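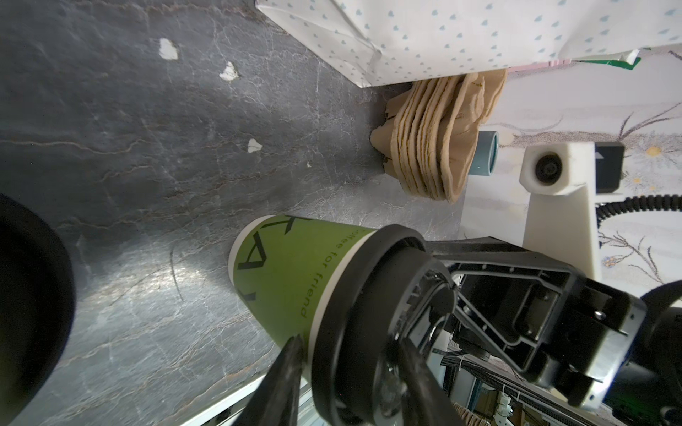 Writing the Rules for Small Grippers

A shop-floor standard for picking up ordinary things is slowly taking shape, and most of it concerns what happens before the fingers close.

The working draft that Hirton circulated in March is 17 pages long. It covers two-finger grippers used at table height on everyday goods: cups, cartons, folded cloth, paper packaging, bottles with loose caps. It does not cover knives, glass under load, or anything a person is holding at the time. Those are left to a separate document that has no number yet.

The draft grew out of a disagreement over records. Hirton and Hammont had both been running tabletop handling trials, and when the two firms compared results they could not agree on what a failed grasp was. Hirton logged a failure when the object left the fingers. Hammont logged one when the object was marked, bent or turned more than the task allowed, whether or not it was dropped. Of 213 trials reviewed jointly, 211 could be classified under either scheme. The other 2 had no usable notes and were thrown out. The classes did not match often enough to be useful, and the firms agreed to write down a common one.

Section 3, on thin-walled containers, is the longest. A paper cup is stiff at the rim and the base and weak between them. The draft asks the operator to record where on the body the fingers make contact, the angle of the cup at pickup, and whether it is empty. Force is to be set from the weakest part of the contact area. A cup that has been gripped and released goes to a discard pile and may not be reused as a fresh sample, even when it shows no crease. Hammont wanted to allow three uses. The compromise was one use for measurement and any number for practice, with practice cups marked on the base.

Section 4 deals with the work surface. Patterned and veined surfaces are permitted, on the grounds that real counters have them, but the pattern must be noted in the setup sheet. So must loose paper, crumbs and glare. The text says "noted," and an earlier version said "removed." Auer, which supplies benches and backdrops to several labs, objected that a cleared table gives numbers that hold up only on a cleared table. The change was accepted without a vote.

Cable routing gets half a page. Cables at the wrist must have enough slack for the full range of motion and must be checked by moving the arm through that range at low speed before the first pick of the day. A check done on Friday does not carry over the weekend.

Section 5 covers flexible sheet goods, and it is the part that drew the most comment. Felt, cloth and foam sheets are usually presented in a stack, often in the box they came in. Two problems follow. The fingers may take more than one sheet, and the walls of the box limit how the gripper can come in. The draft requires an approach path that clears every box edge and flap by the width of one finger. Flaps may be folded out, taped back or cut off, but the choice has to stay the same for the whole run. For the pick itself, the operator states the number of sheets intended and then the number lifted. Lifting two when one was intended is a failure, even if both arrive where they should.

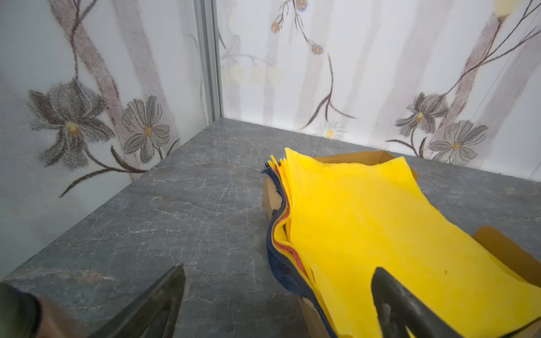
Pullance wrote back that the sheet count was the wrong thing to measure, and that a lab could pass every line of Section 5 while pulling the rest of the stack out of square on each pick. Their letter asked for a second figure, the shift of the top remaining sheet, taken at one corner with a plain ruler. They also asked that wavy or curled edges be left as found, as flattening them by hand between picks hides the hardest part of the job.

Hirton has taken the first request into the next version. The second is still open. Leaving edges as found makes runs harder to repeat, and Hammont has argued that two labs with the same felt from the same supplier will not have the same curl. A possible way out is to run both conditions and report them in separate columns -- more work, but no new equipment.

There is also the matter of who may stop a run. Under the current text, anyone within reach of the stop button may use it and does not have to give a reason in the log. The time and the position of the arm are recorded, and the trial is marked void. Void trials stay in the total. Earlier practice at both firms was to delete them, and this made some long sessions look cleaner than they were.

The setup sheet itself is a single page, printed on one side. It has boxes for the surface, the lighting, the gripper pads, the objects and their order of use, and a blank area at the bottom for anything else. Comments on the second version close at the end of the review period, and labs that want to run the sheet as a trial can do so now under the old numbering.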